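Working through a desktop board, one connector at a time

Milagros Gaete has run the bench at Quezada for six years. The shop takes in office desktops and workstations from small firms, strips them, cleans them, and sends most of them back out under its own label, Skeline. She trained on telephone exchanges and moved to computers when that work dried up. We talked at the bench in October, between two batches.

Her first rule concerns order. "Cards out first, then data cables, then power," she said. "If you start with the power plug you end up leaning on a card to get at it." She keeps the screws from each case in a tray with six compartments and returns the tray to the shelf with the case.

Most faults she sees are mechanical. Asked for a figure, she looked at her log: out of the last 100 machines marked as dead, 40 had a cable or a card that was not fully seated. Another 20 had a failed power supply. The rest were mixed.

"People send the whole machine away for a header that has lifted a millimeter," she said. "The small black ones are the worst. Two thin wires, no latch, and the wires are always pulling on them a little."

She follows every loose pair by hand from one end to the other before she unplugs it, and writes the position on masking tape. A twisted pair that loops over the board gets the same treatment as a thick bundle along the side.
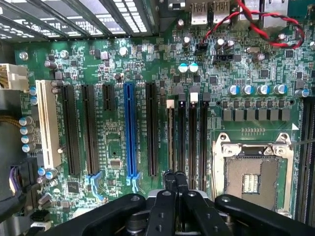 Board in its chassis, with the rear USB ports at the top and the expansion slots running down the middle.

Slots take up a good part of her day. On a board with one PCI slot and several PCIe slots, she cleans all of them, used or unused, with a soft brush and dry air. She does not use liquid in a slot. "You can't see where it goes," she said.

The color of a slot tells her less than customers expect. "Blue, black, white — the maker picks that. I read the length and I read the print on the board. A long slot may have fewer lanes wired than you think, so I look it up."

Capacitors she checks by eye, under a lamp held low to one side. The tops should be flat. A domed top or a brown crust at the base sends the board to Craig Dunbar, who does the soldering two days a week. He replaces the whole group, including the ones that still measure well. Gaete agrees with him on this, though it costs more in parts.

They disagree on cable ties. Dunbar wants every bundle tied to the chassis. Gaete leaves slack near the connectors and ties only where a cable could reach a fan. "A tight tie moves the strain to the plug," she said. "I have cut off a lot of his ties."

The vent strips at the back get brushed from the inside out, last of all, with the case standing up. After that the cards go in again in reverse order and the machine runs overnight on a test rack.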